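Search this site Search Go

Robot stacks blocks, crowd stays for seconds at Skirneo open day

May — by Lamai Pongsiri, local news desk

It was meant to be a quick look. The Skirneo workshop on Adamczyk Street opened its doors at 9 in the morning and by the time the tea urn was going people were already two deep along the rope, mostly parents with kids, a few retired fitters, one bloke in cycling gear who never took his helmet off.

The main draw — a robot arm working with painted wooden blocks, the kind with a hole through the middle, and a peg on a wooden base to put them on. Sounds dull. Wasn't. Kids sat on the floor and called out colours. A screen on a stand ran what the arm's own camera was seeing, so the back rows got a look as well.

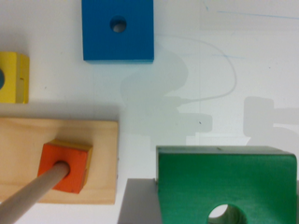 Does the arm work out the job by itself?
Partly. Staff at Skirneo say a person guides it through the task over and over, and the software learns from those runs. On the day they did a bit of both, and called out which was which before each go.

Gianni Bortolotti, who runs the workshop, did most of the talking. He was a cabinetmaker before this and still has the voice for a noisy shed. He reckons picking a block up is the easy bit. Lining up a hole with a peg is where most of the programme's time has gone, and he'd rather show people a miss than hide it.

"If it drops one, it drops one," he said. "You lot drop things all the time."

He asked for no flash photos, got about 12 in the first minute, and asked again. 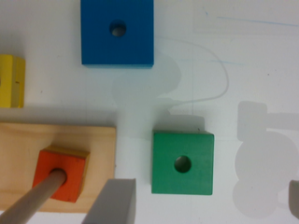 The software side comes from Pludano, a small outfit that shares the building and sent along two of its staff to take questions. They got plenty. How strong is it, can it do dishes, what does it cost to run. The dishes answer was no. On cost they were a bit coy, said it depends on the hours and the parts, and that the power bill was less than people guess.

A woman from the high school down the road wanted to know about work placements. There are 2 going next term, both paid, and you don't need to have coded before. Forms are at the front desk. Bortolotti said he'd take someone who's good with their hands over someone with good marks, then looked at the teacher and said both would be fine too.

Not everybody was sold. One of the fitters said he'd seen faster arms in a car plant years back. Fair enough, said Bortolotti, but those ones did the same weld all day and had a cage around them. His is meant for short runs and odd jobs, where the parts never sit in teh same spot twice.
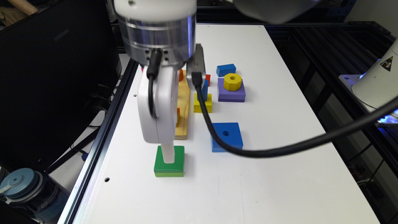 The gripper at the green block during the open day at Skirneo.

Organisers counted 321 through the door by close, well up on last year when it rained and the parking was a mess. Parking was still a bit of a mess. Cars were up on the grass verge at the Prultia Hall end and a council officer was seen having a wander, though no tickets that we heard of.

Sausage sizzle sold out before noon. Veggie ones went first, oddly. 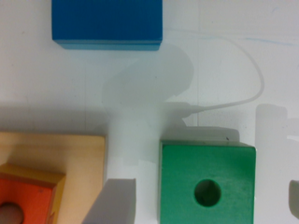

Block sessions ran every half hour, with a break at lunch so the staff could eat something. The afternoon ones were quieter and probably the better pick if you've got little kids, more room at the front and more time for questions. A few families stuck around for a second go and one boy had to be carried out, not happy.

Next up is an evening session for local businesses, doors at 6 pm, small workshops and joinery shops especially welcome. Bortolotti wants people to bring along a part or a job that's giving them grief. No promises it'll get solved on the night, he said, but they'll have a look at it. Its free but you need to put your name down at the front desk first, and numbers are limited by the chairs.

Contact the news desk | Copyright, all rights reserved | Back to top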